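Drornus remake – first trailer is up, thoughts?

reelmuncher
Posted 27/08/2021
ok so trailer finally dropped this morning. 2 minutes long and I've watched it way too many times already. Release still just says October. Looks gorgeous, the lake stuff especially. But where's the narrator?? Original doesn't work without that voice imo. Anyone else worried

kettle_drum
Worried since the casting news tbh. Trailer is fine. Pretty. Too pretty? The original was all mud and bad weather and everyone had a cold. Now it looks like a perfume ad.

halfprice_matinee
disagree completely. Original looks like mud because the prints were terrible, not because anybody wanted it that way. Go find the restored version, the forest scene is GREEN. like properly green. People fell in love with a bad tape and now want the remake to look like a bad tape

kettle_drum
I've seen the restored one. Still muddy. Still better.

sandy_in_row_F
Can we talk about the kid playing Alwood though. One line in the whole trailer and I teared up at my desk. "You left the lamp on." That's it, that's the movie.

reelmuncher
YES. the lamp line. They kept it word for word too, I went back and checked

oldbobbin
Not word for word. In the original it's "you left the lamp on for me." Small change, big difference. Without the "for me" it's a complaint.

sandy_in_row_F
Could just be cut for the trailer? They chop lines all the time

oldbobbin
Maybe. Lips don't match though, watch his mouth. He stops at "on".

halfprice_matinee
we are now lip reading a trailer. ok

grumblecake
Unpopular I guess but I never liked the original. Saw it at 10 years old, bored stiff, dad fell asleep. Trailer is the first time I've wanted to see this story. So maybe its not for you lot and that's fine

kettle_drum
So who's it for then? If you weren't a fan why remake it for you. Make something new.

grumblecake
because there's way more of me than there is of you lol

reelmuncher
play nice please

tinsnips
Composer question. Is it Toivo Mustonen or not? Heard him attached last year, then nothing. The trailer music is that slowed-down piano thing every trailer has so can't tell.

oldbobbin
Name's in the credit block at the end, very small, bottom line. Mustonen, music. Pause right before it goes black.

tinsnips
found it, thank you. Feeling a lot better about this now. His score for the Bravton series was the only good part of the Bravton series

halfprice_matinee
Bravton was good until they moved it to the city, come on

tinsnips
it was six hours of people closing doors

sandy_in_row_F
Is anyone doing the early screening? Nägeli theater downtown has it a week ahead, fans first, 781 seats. Mailing list gets the code. I signed up but the confirmation never showed, even checked spam.

reelmuncher
same, took a day for mine. Give it a bit. I read there's nearly 3,000 on the list already so it's going to be a scramble

kettle_drum
That many people for the perfume ad. Well. I signed up too.

grumblecake
HA

kettle_drum
I want to be wrong! I'd love to be wrong. Doesn't mean I think I am.

halfprice_matinee
back to the narrator thing – I think they gave those lines to the grandmother. Listen at the start, the voice over the water. It's an older woman, and it's the opening speech but in first person. "I was told the lake had no bottom" instead of "they say the lake has no bottom"

oldbobbin
Good ear. Hadn't caught that. Not sure I like it. The whole point of the narrator is you don't know who it is til the end.

reelmuncher
oh no. if it's grandma from the first minute then the ending is gone

halfprice_matinee
or they have a different ending. Which I'd be ok with. The old one is kind of a mess, the boat just shows up

oldbobbin
The boat does NOT just show up. It's under the tarp in the first ten minutes. Watch it again.

halfprice_matinee
will do, but if there's no boat under that tarp I'm coming back here

sandy_in_row_F
Update, code came through! Check the promotions tab, that's where mine was hiding. Anyone going want to meet out front before? I'll be the one in orange

tinsnips
I'm in, aisle seat if I can get one.
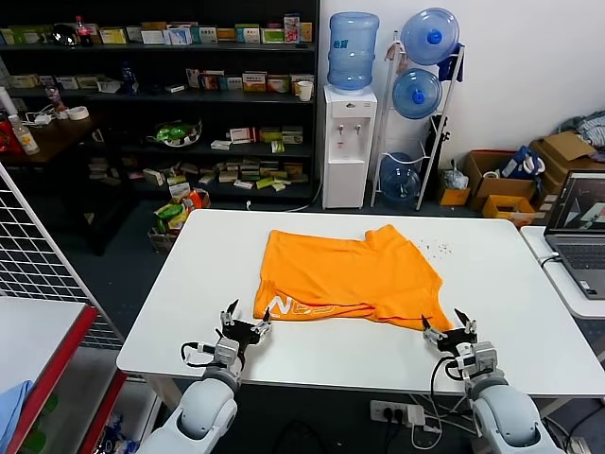
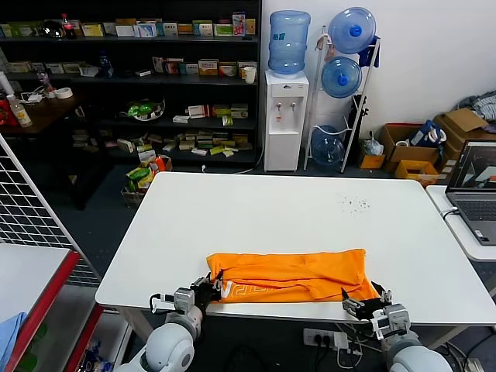

orange in both, white lettering too

sandy_in_row_F
ok that is very orange. see you out front

kettle_drum
Fine. I'll come. Not wearing orange.

reelmuncher
new thread for screening plans so this one can stay trailer talk. Still want to hear from anyone who knows about the narrator, and please tag spoilers, some people haven't seen the original yet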